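텔렌 반투명 비닐봉투 연핑크

얇고, 가볍고, 속이 은은하게 비칩니다. 정리용 봉투를 여러 종류 써 봤지만 손이 제일 자주 가는 건 결국 이 연핑크였어요. 그래서 저희 가게 생활용품 코너에서도 가장 잘 보이는 칸에 두고 있습니다.

상품 정보
상품명: 텔렌(Telen) 반투명 비닐봉투
색상: 연핑크 / 우유색 / 연회색
크기: 특대형 한 가지
구성: 200매 한 상자
가격: 3000원 (낱장 체험 묶음, 색상 선택 가능)
상자 가격은 장바구니에서 색상을 고르면 표시됩니다.
상품 번호: 814

어떤 봉투인가요

철 지난 옷, 여벌 수건, 솜이 빠진 쿠션 커버처럼 부피는 있는데 무겁지 않은 것들을 담기에 딱 좋은 봉투입니다. 불투명 봉투에 넣어 두면 뭐가 들었는지 몰라서 다 풀어 보게 되잖아요. 텔렌은 흰 천인지 짙은 색 옷인지 정도는 밖에서 구분이 됩니다. 그렇다고 속이 훤히 들여다보이지도 않아서 선반 위에 그냥 올려 두어도 어수선해 보이지 않고요.

색도 참 예뻐요! 사탕 포장지 같은 진한 분홍을 떠올리셨다면 그보다 훨씬 옅습니다. 한 장만 펼치면 거의 색이 없는 것 같다가 겹치고 구겨질수록 분홍이 올라오는데, 저는 이 부분이 제일 마음에 들어요. 표면에 윤기가 있어서 창가에 두면 주름마다 빛이 맺힙니다.

두께와 촉감

얇은 편입니다. 빳빳한 포장용 비닐과는 느낌이 많이 다르고, 손으로 쥐면 바스락거리면서 금방 구겨집니다. 대신 접어서 서랍에 넣어 두면 자리를 거의 차지하지 않아요. 책이나 그릇, 모서리가 뾰족한 물건에는 권하지 않습니다. 그런 용도라면 같은 브랜드의 두꺼운 봉투 덴덱(Dendeck)을 봐 주세요. 덴덱은 색이 회색뿐이라 조금 아쉽지만 튼튼하기로는 비교가 안 됩니다.

이렇게 쓰고 있어요

계절 옷 정리: 옷을 개서 넣고 윗부분을 한 번 비틀어 접어 둡니다. 꽉 묶으면 다음 계절에 풀다가 찢어지는 일이 많아서, 끈이나 집게를 쓰는 편이 낫습니다. 저희가 같이 파는 브라이트(Bright) 종이끈이 색도 잘 맞아요.

빨랫감 나누기: 수건과 속옷을 따로 모을 때 바구니 안쪽에 끼워 두면 통째로 들어 옮길 수 있습니다. 바구니 둘레보다 넉넉해서 입구를 바깥으로 접어 내릴 여유가 있어요.

이사와 여행: 이불이나 베갯잇을 상자에 넣기 전에 한 번 감싸 줍니다. 상자 틈을 메우는 용도로도 좋고, 부피가 큰데 가벼우니 맨 위에 올리기도 편하죠.

연핑크, 가까이에서

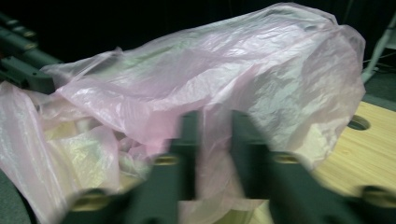 글·상품 소개 | 체스게이트 생활용품점

구김이 많이 잡힌 연핑크의 느낌이 잘 보입니다. 주름을 따라 하얗게 빛이 맺히고, 안에 든 노르스름한 흰색도 비닐 너머로 부드럽게 비쳐요. 화면에 따라 실제보다 진하게 보일 수 있으니 색이 중요한 분은 체험 묶음부터 써 보시길 권합니다.

후기

지금까지 134개의 후기가 올라왔습니다. 색 이야기가 제일 많고, 입구가 잘 안 벌어진다는 의견도 꾸준히 있어요. 새 봉투는 입구가 서로 달라붙어 있으니 양쪽을 손가락으로 살살 비벼서 열어 주세요. 손이 건조한 날에는 저도 한참 걸립니다.

사용 전에 읽어 주세요

어린아이와 반려동물의 손이 닿지 않는 곳에 보관해 주세요. 난로나 다리미 가까이에 두면 녹을 수 있습니다. 덜 마른 옷이나 이불은 완전히 말린 다음 담아 주세요. 음식을 직접 담는 용도로는 판매하지 않습니다.

배송과 교환

금요일 오후 2시 이전 주문까지는 그 주에 발송합니다. 우유색은 8월에 다시 들어올 예정이고, 입고 알림을 신청하시면 문자로 알려 드려요. 상자를 열지 않은 상품은 교환할 수 있으며, 낱장 체험 묶음은 교환 대상에서 제외됩니다.

함께 보면 좋은 상품
덴덱 두꺼운 봉투 회색
브라이트 종이끈
텔렌 반투명 비닐봉투 연회색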